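I finished Bridomar on Saturday, a little after midnight, and I've been putting off writing about it. My save file says I spent far too long in the second region, most of it running between two towns to trade copper for rope. I liked the game, mostly. The crafting is slow and the menus are slower, but the towns feel lived in, and the music at the docks has been stuck in my head all week.

The part I want to talk about is the quest log, which is bad. Every errand goes into one long list with no way to sort it. By the time I reached Flornau Keep I had letters to deliver to people I couldn't remember meeting. Gert Le Roux, who I play most co-op games with, gave up on the log early and kept his own notes in a text file.

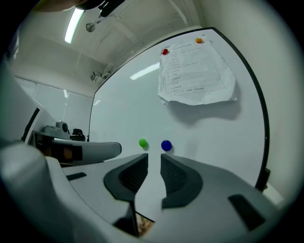 Side quests in Bridomar don't expire, and that makes the log worse. You pick up a request for 500 copper nails in the first hour and it sits there until the credits. What I wanted was a way to move things around by hand. A sheet of paper held to a whiteboard with a red magnet and an orange one does more for me than the in-game log, and the spare green and blue magnets lower down could be the two quests I'm on right now. Pliklow had something close to this years ago, with little pins you could drop on the map, and I used them constantly.

Combat is fine. You get 2 weapon slots and a shield, and I never changed my shield after the marsh. Nandi Ntuli told me to try the hook spear and she was right, it makes the flying enemies much less annoying. The final boss took me six tries. Four of those were my own fault for forgetting to buy food.

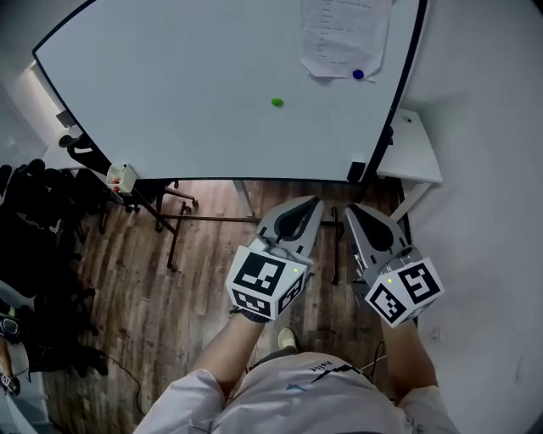 I also forgot to repair the spear before going in, so I did the last phase with a starter knife. It took forever but the knife is fast and you can roll out of almost anything. If you're stuck there, sell the spare armor first. I had around 1,000 coins left at the end and nothing to spend them on.

There's a patch planned for November that is supposed to add filters to the log. I'll probably reinstall for that and clean up the letters I never delivered. The one for Hsieh, the ferryman, bothers me the most, and I must have walked past him every time I crossed the river.

Next up is the Pliklow sequel, which I bought on sale and haven't opened. Gert wants to start it together, so it depends on when he's back from his trip.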